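Section 4: Comparing Two Hands on the Block Test

Okay, so by now you should have both arms bolted down, both hands talking to the controller and the head camera giving you a steady picture. If any of that isn't true yet, go back to Section 3, where I cover power-up and the wrist cables in a lot more detail than you probably want.

I run this test every time I change a hand, a finger setting or a controller version. It takes me 59 minutes from a cold start if I don't get distracted, and it's a lot more fun than the joint sweep in Section 3! I first put it together for the Skornska trials in May, and I've kept the numbering from those notes, so if you have an old printout the steps should still line up.

What you need

Wooden cubes in red, yellow and green
Black tape for the target square
A white or light table top (dark ones confuse the block finder, ask me how I know)
The Nimitik controller with the Ambrose hand profiles loaded
A dry cloth

4.1 Setting up the table

1. Wipe the table. Then wipe it again where the blocks will go.

2. Stick down the black tape square in the shared zone, where both hands can get to it. Let the corners show a little past the cube once it's placed. The camera uses them to find the target, and a square that's fully covered gets lost.

3. Put both hands in the open pose: fingers open, no contact with anything. On the controller this is Pose 7. If a finger lags or sits at a funny angle, stop and rerun finger zero before you go on.

4. Set the speed limit to 150 on both arms. I know it feels slow. Leave it there for the whole first round, then go faster if you like.

Caution: Keep your own hands off the table once the arms are enabled. If you need to nudge a block, press hold first and wait for the light to go solid.

4.2 The stacking run

5. Start with red. It goes on the tape.

6. Yellow goes on top of red. It doesn't have to be perfectly square. I accept any stack that stands by itself with both hands clear, and I write down the overhang in the log because that's where you really see the difference between one hand and another.

7. Leave green on the table to the right of the stack, turned at an angle. An angled cube makes the right hand pick a grasp for itself, and you learn much more from that than from a cube lined up nicely with the fingers.

8. Before you send the right hand in for green, check your view from the head camera. You want the stack, the tape corners, the green cube and both hands all showing.
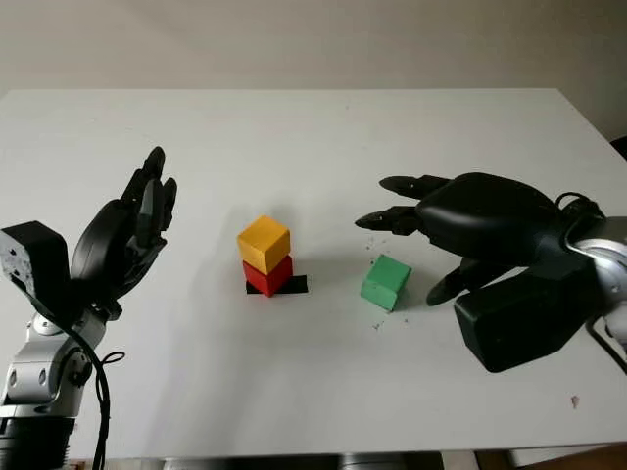
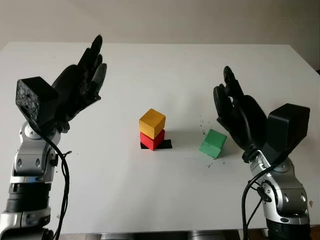 Head camera views with yellow on red at the target and green still on the table to the right.

9. Bring the right hand in slowly and stop short of the green cube. Look at where the thumb and the upper fingers are headed. If the thumb is going to land on the top face instead of a side, back out and turn the wrist a little (I go in small steps here, it's easy to overshoot).

10. Close, lift, hold for a slow count of 4, and set the cube back down. Save the run.

11. Switch to the second hand profile and repeat from step 5. Don't move the tape between profiles! I did that once and had to throw out a whole afternoon of logs.

Note: Keep the left hand up and open during the right hand's turn. The Inisby planner treats a parked hand as an obstacle, and it plans around it just fine as long as it stays put. If you wander it around, the planner keeps starting over.

Note: Crumbs and specks on the table don't bother the arms, but they can bother the camera when they gather near a cube. If the block outline on screen looks ragged, press hold, use the cloth, and clear the outline before you try again.

4.3 If something goes wrong

The stack falls when the hand pulls away. Your release is too quick. Open the fingers first, pause, then back the wrist out.

The camera finds red but not the target. Too little tape is showing. Slide the cube a touch so one corner sticks out, and rescan.

A cable tugs when the wrist turns. Press hold right away and give it more slack at the wrist. You want a loose loop there. See Section 3 for where I put my ties.

Once you have clean runs from both profiles, copy the logs off the controller before you power down. Section 5 covers reading them.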